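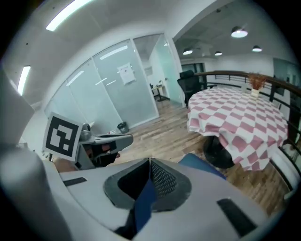
Delley opens shared office floor in former Sutherland building

February 2024

Office operator Delley has opened a shared work floor on the second story of the old Sutherland building, with glass-walled rooms for small meetings and a break area that looks more like a cafe than a corner of an office.

The floor has desk space for 47 people. Members can also book the glass rooms by the half hour for calls, interviews or work that needs a closed door. Frosted panels keep the people inside from being on display, and a paper notice is hung on the glass at one of the rooms.

Delley took over the lease in October, after the previous tenant, the mail-order firm Asurness, moved to a smaller site across town. The floor had been split into narrow offices along a central hallway. Most of those walls are gone, and wood-look carpet tiles that had been put down over the years were pulled up and replaced with light brown wooden flooring.

The interior was planned by the design studio Zolletti, which kept part of the ceiling open and dark and hung round pendant lamps there. Over the glass room the ceiling is white, with long linear lights.

The break area has round tables on black pedestal bases. A pink-and-white checkered cloth and a small vase of dried reddish-brown flowers were chosen to set the area apart from the desks – Zolletti has used the same approach in two restaurants in the neighborhood.

Delley said it wanted a place where people would stop to eat lunch and not carry it back to their screens. There is no kitchen on the floor, but members can use the one downstairs, shared with the other tenants of the building.

A fixed desk costs $300 a month. A flexible membership, without a set desk, is $200, and a day pass is $35. Use of the glass rooms is included in both monthly plans up to a limit of 10 hours. Day visitors pay extra for the rooms and have to book them at the front desk.

More than half of the fixed desks were taken before opening, according to the company, mostly by bookkeepers, translators and small software firms. The floor is open on weekdays from 7 a.m. to 8 p.m. Weekend access – for monthly members only – is planned for later in the year.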